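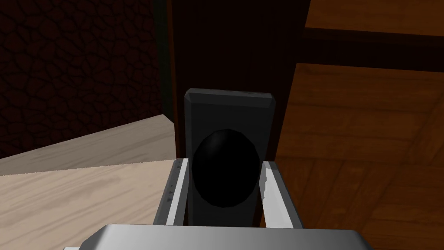

Gostinow opens its second repair shop in Serville on 13th March

SERVILLE — I've been fixing other people's doors for most of my working life, so please forgive me if this reads a bit giddy for a press release. We're opening a second Gostinow shop! It's on the Woo side of town, next to the old bus depot, and it's for one thing only: getting tired old doors and their hardware back into decent shape.

If you don't know us, we started out in a rented garage with a workbench and a very loud belt sander. People brought us knobs that spun without catching, latches that stuck every time it rained, and hinges painted over so many times you couldn't find the screws. Last year we worked on 2,680 doors (I had to check that number twice), and the original shop simply ran out of floor. We had doors leaning in the hallway, doors leaning in the office, and one very heavy pantry door blocking the coffee maker for the whole of July.

So the new place has racks. Proper racks, with room for 300 doors standing upright, plus a stripping room with decent fans and a counter where you can walk in with a broken lock in a shopping bag and get a straight opinion on it. The opinion is free. If the part can be cleaned and put back together while you wait, we'll do it then and there. If it needs a new spring or a spindle cut to length, we'll write you up a price before we touch anything.

We're also bringing over the Nornov parts collection, which I bought from a closing hardware store and have been sorting in my spare evenings ever since. It's mostly older knobs, plates and mortise locks, the kind of thing you end up hunting for when one handle in the house doesn't match the rest. It isn't fully cataloged yet — I'm getting there — so the best way to find a match is to bring your old piece in and dig through the drawers with us.

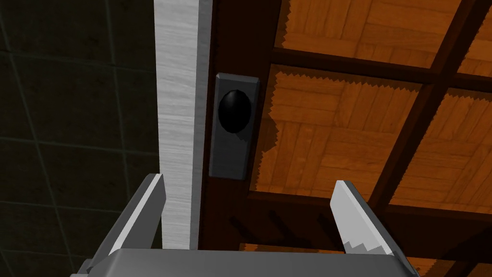

Do I have to take my door off its hinges and bring it in?

Only if it needs stripping, planing or a new panel. For most knob, plate and latch trouble you can bring the hardware by itself, along with a note of how thick the door is.

On opening day we'll have the shop open until early evening, with the first 50 customers getting a latch cleaning at no charge. I'll also be running 2 short demonstrations at the front bench, one on easing a sticking door and one on fitting a loose knob so it stays put. No sign-up needed, just turn up and find a spot to stand.

The original Gostinow shop stays open, same hours, same phone line, same loud sander. Anything you've already dropped off there will be finished there, and your pickup slip still works.

Press visits are welcome any time during opening week. Please call ahead if you'd like to film in the stripping room — the fans are noisy and we'll need to switch them off for you.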